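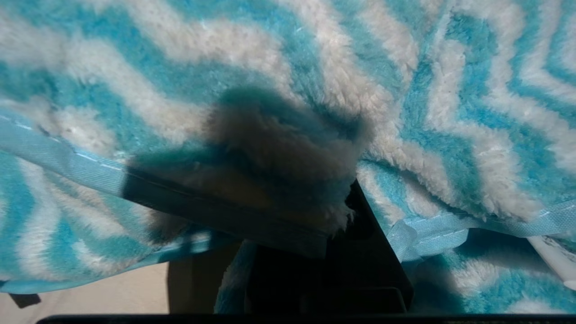
Today's project, since it's January and I have made poor choices about my evenings: folding every blanket in this apartment and putting them away like a person with a system.

The system so far is a chest at the foot of the bed. I throw things at it until the lid stops closing. Then I sit on the lid.

Started with the chevron one. Turquoise and white, fuzzy on a scale I can only call ambitious, light blue satin along the edges. It came from a shop called Stodska that closed shortly after I bought it. I don't take responsibility for that.

The problem with a deep pile is that it has opinions. You fold it in half and it thinks that over. You fold it in quarters and it starts to rise, like dough.

And zigzags are the worst possible pattern for folding. With plaid you get lines to follow. With chevrons you match up two corners, step back, and every stripe is pointing somewhere else.

The satin trim is the only part that tells the truth. Ignore the stripes, find the binding, put binding to binding. It took me 7 years of owning this blanket to work that out.

Of course satin is also slippery, so the two edges you have just lined up slide off each other the second you reach for the other end. Santeri Lindqvist suggested clothespins. He suggested it from the couch, under a different blanket, which I also needed.

Washing notes, for anyone else raising one of these. Cold water, gentle cycle, no fabric softener. Softener makes the pile lie down in clumps and it sulks for weeks.

Low heat in the dryer, or none. I learned about high heat on the predecessor, a cream throw that came out feeling like the inside of an old slipper. It lives in the car now.

Don't iron the satin. If you must iron the satin, put a dish towel over it and keep moving. If you stop to read a text, you will have a shiny triangle on your blanket for the rest of its life. Ask me about the green one.

A soft brush fixes most of the matted patches, by the way. I use one meant for suede shoes. Small strokes, all in one direction, and then you look up and it's 11 p.m. and you have brushed a blanket.

OK, folding method, version three. Lay it on the bed, fold in thirds the long way, smooth from the middle out, then roll. Rolling wins. Rolled, it holds its shape for as long as you keep one hand on it.

Ribbon helps. I found 13 feet of it in the drawer with the dead batteries and felt rich.

Aatos Honkanen has replied to tell me hotels fold theirs in a way that hides all the edges. Aatos, hotels have a big flat table and somebody on the other side of it. I have a mattress with a dip in it and a man on a couch.

Storage update. I bought one of those vacuum bags, the Karppinen ones, where you attach the hose and the whole thing shrinks down to a cracker. Very satisfying. I made Santeri come and watch.

It was a cracker for one evening. By breakfast it had taken a breath. By lunch it was a pillow again, and I'm fairly sure it was bigger.

So the bags are going back. The chest stays. New rule is fuzzy things on the bottom, thin cotton on top, anything with satin facing inward so it doesn't snag on the hinge. The hinge has already had one corner of the green one. See above re: triangle, that blanket has had a hard life.

I was also going to get rid of a few. That was the plan as of 6 p.m. I made a pile for donating and put two in it, then took one back out because it's the good one for colds.

Then I took the other one out because it looked lonely. The donation pile is now a pillowcase.

Current status: lid closes. I'm not sitting on it. There is a gap at the left corner you could get a finger into – I'm choosing to call that ventilation.

The chevron one didn't make it into the chest. I had it rolled, I had it tied, I had the ribbon in a bow, and then the heating clicked off and I got cold.

It's on my knees now. The ribbon is somewhere in the pile and I'll find it in March.

Towels tomorrow. Santeri says the towels are fine. He has not seen behind the towels.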